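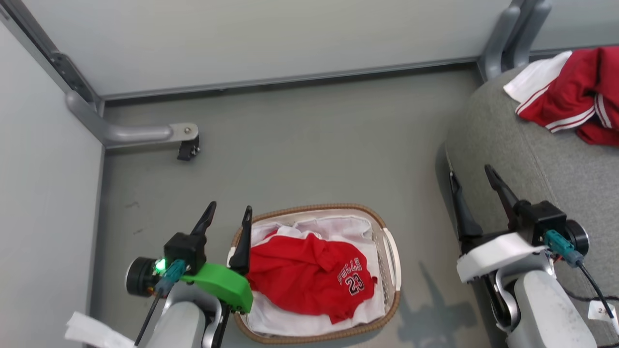

Slide 2 - Two grippers, one basket of laundry

Good morning, everyone, and thank you for coming in so early. Rhona Rutherford asked me to keep this friendly, so please stop me whenever you like, and if I wander off into cable ties, do wave.

Leave the slide up for a while. Point out the green bracket on the left arm and the white one on the right. Those two colors are how we'll talk about the grippers all morning, so "green" means left and "white" means right. Both have two black fingers, and both are open here, with the laundry basket standing between the arms and the red jersey on top of the white cloth.

Say a few words about why we chose laundry. When Orvokki Mustonen and I started on this in May, we spent a good while on blocks and cups, and every gripper we owned looked wonderful. Then we tried a shirt! Cloth folds away from the fingers, it bunches, it hangs on to whatever is underneath it, and all of a sudden you can tell one setup from another.

Slide 3 - What we compared

The Gosano setting closes fast and squeezes hard. The Abella setting closes slowly and eases off once it feels something between the fingers. We ran both settings on both arms, so green and white each had their turn, and we kept the same controller (our own Nastonano build) all the way through.

We made 276 attempts altogether. A pick counted if the garment cleared the rim and came down on the ottoman. If a second piece came up with it, we marked that separately, and I'll get to those, they are my favorites.

Slide 4 - What happened

Take this one slowly, people like to write it down. Abella did better on thin cloth, and by a wider margin than I'd have bet on. Gosano did better on anything with a thick seam or a heavy collar. The double picks were nearly all Gosano, usually a jersey bringing a towel along for company.

Mention the handles. A basket handle sits just where a finger would like to go, and for 7 of the attempts we had to stop the arm by hand. Orvokki's fix was to come in steeper on that side - it costs a little time, and I think it's worth it.

Slide 5 - Cameras

Only a minute on this. The view from the head is lovely for planning, but once the fingers go down into cloth you lose the tips. We'd like to try a second view, low and from the side, at the Lenutville lab. Ask whether anyone has done this with perforated baskets, as I'd love to hear how the holes behaved in depth.

Slide 6 - Questions

Leave ten minutes. If it's quiet, ask Rhona to tell the one about the socks.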